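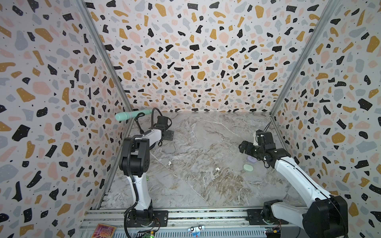 Jovham stops sending data to the printer partway through a job and reports the job as complete. The printer is a Kleinschmidt roll-to-roll, connected by network cable, and the computer does nothing else but run Jovham. Plain artwork goes through fine. So do photos and our marble sheets. What fails is busy vector artwork, the terrazzo prints above all, where irregular chips of black, mustard yellow, soft pink and pale blue-grey sit on white and tiny black and white speckles fill the gaps between them. On a file like that the print head runs normally for a while, then parks, and the vinyl feeds out blank to the full length of the job.

Product: Jovham print server, version 3
Customer: Prirkbridge (wall and surface films)
Contact: Tín Mạch
Opened: August 11, 2019
Priority: High
Status: Closed, workaround in place, fix pending

Customer, first message

As above. It started after the last update to Jovham. We did not change anything on the printer. The same files printed without trouble in April and I still have the old output to compare. I have restarted the computer and the printer, swapped the network cable, and deleted and re-added the print queue. None of that made a difference. There is no error on the printer panel and no error in Jovham, just the green check mark and "Complete". We only find out when somebody walks over and sees blank film on the take-up roll.

Support reply

Thank you for the details. Please send the following:

The job log (Help menu, then Export Logs)
One artwork file that fails
One artwork file that prints correctly
The amount of free space on the drive that holds the spool folder

Please also tell us whether the print stops at the same place each time.

Customer

Logs and files are uploaded. Yes, it stops at the same place if I send the same file again. If I rotate the artwork a quarter turn it stops at a different place, but then always at that one. Free space on the spool drive is 40 GB, so I don't think the drive is full. The failing file has 2,607 separate shapes in it according to Bromeo, our layout program. The good one is a plain color with a logo.

Support reply

We opened the failing file on a test machine and it processed to the end. We do not have your printer model here, so we printed to a file and checked the length of the output, and it was correct. That makes a damaged artwork file unlikely.

Please try these steps in order and note the result of each.

Step one. Turn off "Print while processing" in the queue settings and send the file again.

Step two. If it still fails, save the artwork from Bromeo as a flattened image at your normal print resolution and send that.

Step three. If that fails too, set the memory limit in Jovham back to the default value.

Customer

Step one: still fails, same place. The preview in Jovham also goes white from that point on, which I had not noticed before because I had the preview pane closed.

Step two: the flattened image prints all the way. The edges of the small speckles are a little softer than I would like, but a customer would have to put their nose on the wall to see it. The file is huge and takes a long time to load, so I don't want to work this way for good.

Step three: did not need it, but I looked at the setting. It was already at the default. I remember raising it last year on the advice of your support team. I did not lower it, so the update must have.

Support reply

The last part is very useful. The update is not supposed to change that value. Please raise the limit to what you had before, restart the Jovham service (closing the window is not enough, the service keeps running in the background) and send the original vector file.

Customer

Raised the limit and restarted the service. The print got farther but still ended early. I then doubled the limit and it printed to the end. I sent the same file again right away and the second one ended early.

I also tried one of the older terrazzo files with bigger chips and hardly any speckle. That one printed twice in a row with no problem.

Support reply

Passed to the development team with your logs. Their answer, in short: when Jovham runs out of memory on a vector job it should stop and show an error. In the current version the error is caught and thrown away, and the rest of the page is filled with white. The memory from the first job is also not released until the service restarts, which explains why your second print failed when the first one worked.

Both problems are confirmed. The white fill and the missing error message will be fixed in the next update. The memory release is a larger change and we do not have a date for it.

Workaround until then:

Keep the memory limit at the higher value.
Open the preview and scroll to the end of the job before sending it.
Restart the Jovham service between heavy vector jobs.
For long runs, split the artwork into tiles in Bromeo and send each tile as its own job.

Customer

Tiling works. I split the failing file into 10 tiles with no overlap and printed them all without restarting. The joins line up. I had to turn off automatic color adjustment per job, otherwise the white ground comes out slightly warmer on some tiles than on others - you may want to add that to the instructions.

One request. Please make it possible to stop the feed when no data is coming in. We threw away nearly 40 meters of printable film over this, and it was all perfectly good until it went through the heater.

Support reply

Added the note on color adjustment, thank you. The feed is controlled by the printer firmware, but Jovham can send a pause command, and we have logged your request under that heading. Film costs are not something we can handle in a support ticket. Please contact your dealer about that.

May we close this?

Customer

Yes, close it. Please notify me when the update is out and I will run the same file again.

Ticket closed by support. Customer added to the update notification list.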